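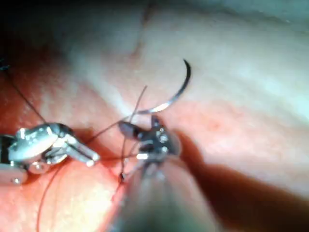

Edgars Zariņš wrote that he has the same problem on his account: the monthly mailing stops in the middle and the rest of the list stays in "waiting".

Thank you, Edgars. I add my details to the same ticket, I hope it is correct to do so.

Home Tickets My account Knowledge base Log out

We use Skimeo on the Renaud plan. Our list has 3960 addresses. In January 2019 the mailing stopped after 784 letters, with no error message on the page. In the log I found only the line "connection closed by host".

What I tried until now:
- I sent the mailing again only to the waiting addresses. It stopped again.
- I changed the sender address to the one on our own domain. No difference.
- I removed the attachment and made the letter plain text. No difference.
- I divided the list into parts of 500. The first part went through completely, the second one also.

So I think the letter itself is fine and the limit is somewhere on the mail server. Our host is Nenska and they answered me that on their side there is no daily limit, only an hourly one.
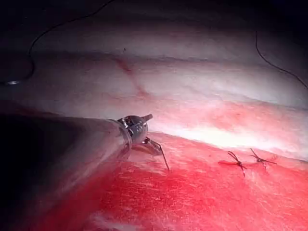 Where can I set the pause between two parts of the mailing?
Under Settings, Sending, Batch delay. The value is in minutes.

I have set the delay to 60 and left the size of the part at 500. With this the three next parts were delivered. I will keep the ticket open until the whole list is finished.

Solomiia Karpenko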